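Doltundale Box Rooms – notes on surfaces and patterns

Read this first if you want to use the pictures for work on patterned backgrounds. 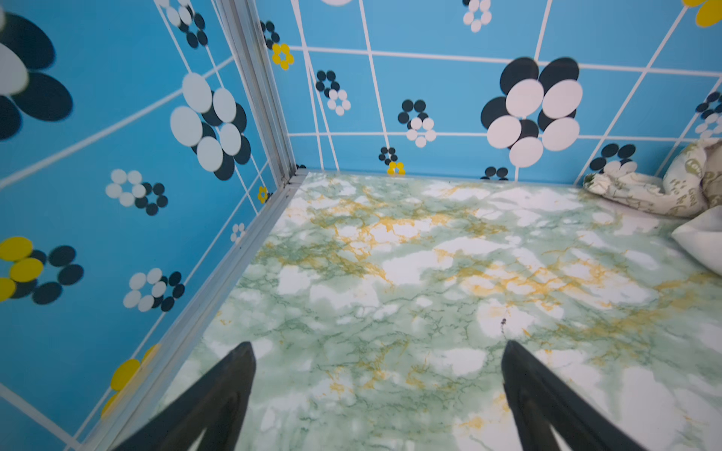 Marble-effect floor with green and yellow veining, blue grid wall with flowers.

What this collection is

Doltundale is a collection of pictures of small box-like rooms, each one dressed with printed surfaces. The rooms have a floor and walls, and the prints are chosen so that two surfaces that meet in a corner are clearly different from each other. The collection has 554 pictures in 16 rooms. I made it for people who study how patterns look at a slant, how a print changes near a corner, and how easy it is to find the line where the floor stops and the wall starts.

It is also used by people who simply like wallpaper and want many odd combinations in one place. Both uses are welcome.

The surfaces

Every room has a floor print and a wall print. I keep two lists of prints, with the working names Flekura (for floors) and Zavis (for walls). The names are mine and they don't mean anything in a shop. If you write about a print, please use the list name together with the short description, so other readers can follow you.

Flekura, floor prints

The Flekura prints imitate stone, wood, sand or cloth. The stone ones are the most difficult to work with. In the green marble the ground is a pale white, with soft clouds of sage green over it and thin veins in a darker green. Over this go streaks of mustard yellow and ochre, and they are not spread evenly. They gather into a diagonal band and come back again further to the right. There are also bright white patches between the green areas. A few of them can look almost glossy, so please be careful with any method that treats white as a reflection.

I know some users would prefer a floor without such strong veins. For this there are the sand prints, where the color is nearly the same from wall to wall.

Zavis, wall prints

The Zavis prints are stronger in color. Most have a regular part (a grid, stripes, dots) and a free part on top. The sky blue one has a grid of thin white lines, with flowers scattered over it. The flowers are built from overlapping circles and ovals in pale white, bright yellow and very dark colors, black or navy-black. They come in different sizes, and the biggest is much bigger than the others.

The grid is the useful part for measuring. When the wall slants away, the white lines run together toward the corner, and you can use this to estimate the angle of the wall. The flowers make it harder, as they cover parts of the lines. I would suggest to take lines between two flowers and not through them.

Labels

Each picture has a row in the table "surfaces". The columns are:

room – the number of the room, from 1 to 16
floor_print – name from the Flekura list
wall_print – name from the Zavis list
corner_visible – yes, no or partly
marks – yes or no, see the next section
remarks – free text, often empty

"Partly" in the column corner_visible means that the line between floor and wall can be followed for some length but not completely. I was strict at the beginning and became less strict later, so in the early rooms you will find more "partly" than a new reader would expect. I have not changed the old rows, as people have already reported results with them.

Marks and small specks

Printed surfaces do not stay clean. On the green marble floor there is a small dark speck or smudge which should not be confused with the veins. I label such things with "yes" in the column marks and I do not try to say what they are. It can be dirt, it can be a fault in the print, and from a picture I can't decide this. If your work is about texture only, you may want to leave these rows out.

Marks smaller than a grid line are not labeled.

How the labels were made

I labeled every picture two times, with a pause between the first and the second pass. The first pass was finished in December. Where the two passes did not agree, I looked once more and wrote the reason in remarks. The most common disagreement was about the corner, and after this about marks on the stone floors, where a short piece of dark vein can look like a stain.

Color names are in everyday words. I wrote "mustard" and "ochre" as two different colors, but the border between them is my own feeling and should not be used as a measured value. The same is true for "sage green". If you need exact colors, please sample them from the pictures by yourself, and remember that the light is not the same in every room.

Known problems

The floors of the Flekura list are not used equally often. Stone prints are the largest group, and cloth prints the smallest.

Large flowers on the Zavis walls are often only partly inside the picture. For this reason a count of flowers per wall is not included, and I don't recommend to make one.

The word "corner" was used in two ways in older notes, for the line where two surfaces meet and for the point where three meet. In the present table it is always the line.

Two rooms have the same wall print with different floors. This was a mistake in my plan, but it is quite nice for comparison, so I kept them.

Files

surfaces.csv – the table described here
prints.txt – the two lists with short descriptions
changes.txt – what was corrected, newest first
The pictures are in folders by room number.

The tool Avram, which I use to view the table next to the pictures, is not part of this package. Any spreadsheet program opens the table without trouble. The separator is a comma, and remarks with a comma inside are put in quotation marks.

Use and corrections

You may use the pictures and the table for study and teaching. Please keep this file together with them when you pass them on. For corrections, write the room number, the file and the column, and one line about what is wrong – a long explanation is not needed.

Last change to this file: Tue 30 January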